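Where do you buy notebooks for the school year?

jnordin
Joined in August
I move to Venderville next month and my two kids need many notebooks. The stationery shop in Marnetdale wants 900 for a pack of ten, and the paper is thin. Is the supermarket better, or do I only pay for a nice cover?

takagi_t
Supermarket, always. I buy the big ones for my daughter and she fills one in two months. The ink does not go through if she uses a ball pen. With a fountain pen I can not promise.

Onenov
I do not agree with Takagi. Supermarket notebooks are fine for rough work, but the binding opens after some weeks. I paid 80 more for each at the stationery shop and mine are still in one piece.

takagi_t
Which ones did you have? Some are stapled and some are glued, it is a big difference. Bend the spine a little before you pay.

løken_reader
Also please look at the price tags slowly. In many stores the tag hangs on the edge of the shelf and you must guess if it is for the things over it or under it. I once took three notebooks to the cashier and the total was 538 – I expected 392. The offer was for another product.

takagi_t
True, this happened to me also. I went yesterday and looked at the travel ones with the green car, my son likes this cover.
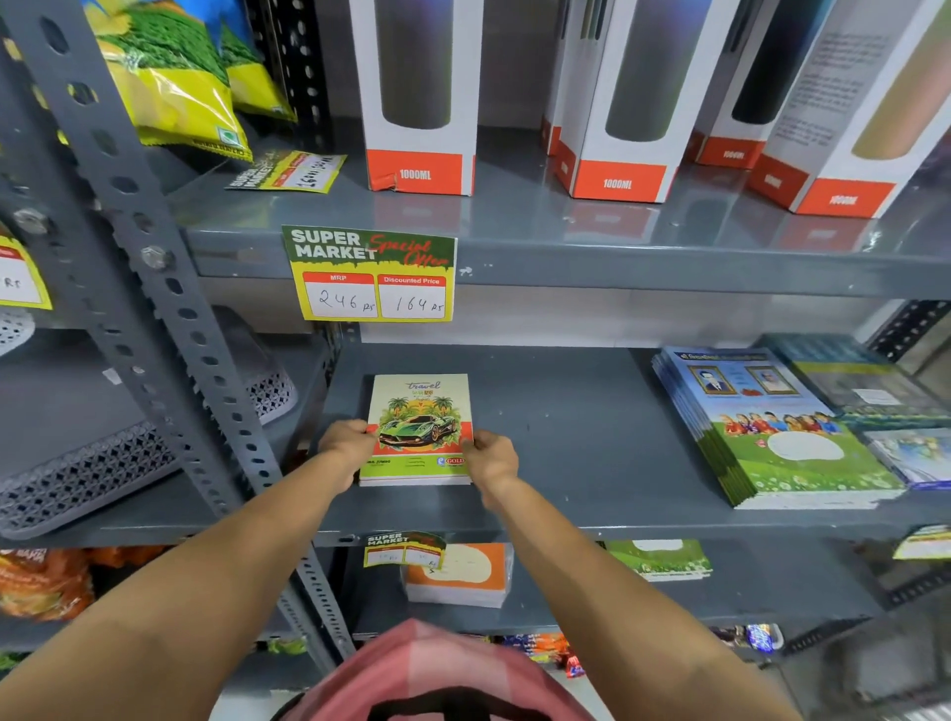

The JUMBO notebooks, with the "Special Offer" tag on the shelf over them: MRP 246 Rs, discounted 164 Rs.

Onenov
The tag is on the upper shelf, where the bottle boxes are. I would not trust that it is for notebooks.

takagi_t
Maybe you are right. I will ask at the counter on my next visit.

jnordin
Thank you all. My son will want the car too, I am afraid. Does someone know if they have the same size with squares for math?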